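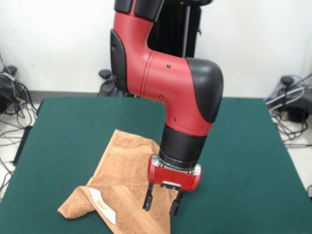 Rafail Katsaros

Print | E-mail

1/ This week I want to write about towels. For a long time I folded them badly, and every time I opened the cabinet, one fell on my head. Now I do it better, so I share my way.

2/ First I look for the woven band, the flat stripe near the border. It has no loops, so it is easy to find even with tired eyes at 24 minutes after midnight.

3/ Then I lift the towel by one place and let it hang. A brown terry towel lifted like this makes a kind of tent on the table, with deep creases and one corner going out to the side like a wing. At this moment you can see which corners are still hidden inside.
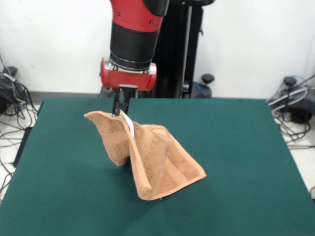

4/ Next step: the corners. I pull out two neighbor corners and lay the towel flat. With the palm I push from the middle to the border — slowly, or the loops catch and everything moves.

5/ About the table. My mother folded on the bed, but a bed is too soft for me. I like a green felt top, because the cloth does not slide away when I press on it. My cousin in Isach uses a bare kitchen table and she is always chasing her towels.

6/ Now fold the long side in half, then in three parts. The label must go inside. I know it is only a small detail, but a label that sticks out

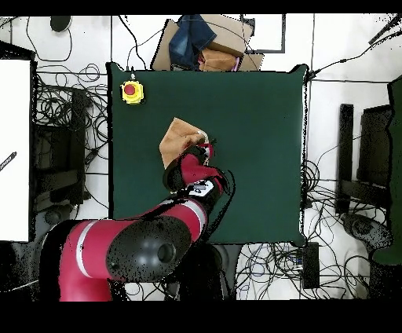
makes me nervous all day. Also the thick side should look to the front of the shelf, so you can take one towel and the others stay.

7/ My shelf is 63 centimeters wide and takes three piles. Hand towels go on the left, bath towels in the middle, and old ones for the floor on the right.

8/ If you fold in another way, please write me. I would like to try it in June, when I wash all the summer things.

Print | E-mail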